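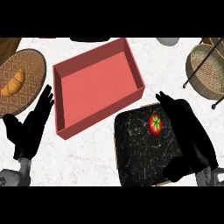
4. Setting up the tabletop scene

The Bruvent two-arm build is checked in simulation before either arm is powered on the bench. Section 3 covered the arm models and the joint limits. This section covers the table, the loose objects and the overhead view. The default scene, pick_box, uses a white marble tabletop with an open red box between the two grippers, a croissant on a woven mat at the left and a tomato on a black marble board at the lower right. The box is the target for both items. The baskets and the black metal stand at the upper right are static in this scene and take no part in scoring, but they do collide.

You will need:
Runside 2 or later, installed and licensed
The arm description files exported in Section 3
The Fludar object pack, unpacked into the project folder
A measured drawing of your own bench, in millimeters

4.1 Load the scene

1. Open Runside and select File, then Open Project. Choose the folder that holds your arm description files.

2. In the Scene panel, select pick_box. Wait for the status line to read Ready.

3. Open the Arms tab. Assign the left and right description files to the matching slots. The slots are not interchangeable. A left file in the right slot will load without an error and mirror the thumb.

4. Press Reset. Both arms move to the home pose.

5. Open the Contacts overlay. No contact markers should be visible at home. If a marker appears under either gripper, go to 4.4 before continuing.

Note: The black bars above and below the table belong to the wide view format. They are written into saved stills. Crop them before using a still for measurement.

4.2 Match the table to your bench

1. Measure from the front edge of the bench to the center line of the arm bases. Enter the value as Base Offset. The default is 508 mm, which fits the Mertens rail kit on a standard shop bench.

2. Measure the height of each arm base plate above the bench surface. Enter both values separately, even if they look the same. Shared workshop benches are rarely flat.

3. Leave Surface Friction at the default for the first run. The marble texture is cosmetic and has no effect on friction.

4. Press Apply, then Reset.

Caution: Do not change Base Offset while a motion is running. The solver will move the bases in a single step, and any object in a gripper is thrown clear of the table. Stop the motion first.

4.3 Place the objects

1. Select the box in the object list. Its default position is at an angle to the table edges. Keep the angle for the first run – the approach paths in pick_box are written for it.

2. Select the croissant. Confirm that its parent is set to None and not to the mat. If it is parented to the mat, the left arm will lift both.

3. Repeat for the tomato and the board.

4. Set Gripper Force to 40 percent on both arms. The tomato model does not deform, so a higher value shows no visible damage in simulation. It will on the bench.

5. Run the Reach Test. The left arm is tested against the croissant and the right arm against the tomato. Each result is listed as Pass, Marginal or Fail.

6. Save the scene under a new name. Runside overwrites pick_box on update, and changes made to the original are lost.

Note: A Marginal result is acceptable for the right arm if Base Offset has been changed from the default. Marginal on the left arm usually means the wrist limit in Section 3 was entered in radians.

4.4 Clearing a contact at home

Contact at the home pose comes from a wrong base height or from an object that has shifted.

1. Press Stop, then select the marker. The two parts in contact are shown in the status line.

2. If one part is the board, move the board 2 mm at a time away from the gripper until the marker clears. Overlap in the overhead view is not a contact. A raised gripper can cover part of the board with clearance underneath, so check the side view before moving anything.

3. If one part is the tabletop, recheck the base plate heights in 4.2.

4. Press Reset and repeat step 5 of 4.1.

Caution: Do not export motions to the bench controller while any contact marker is shown. The controller does not read the Contacts overlay and will run the file as written.

Object pack and scene files last revised 22nd March. Projects saved before that revision must be opened once and saved again – the old files list the box walls as a single part and fail the Reach Test on both arms.

Continue to Section 5, Recording a motion.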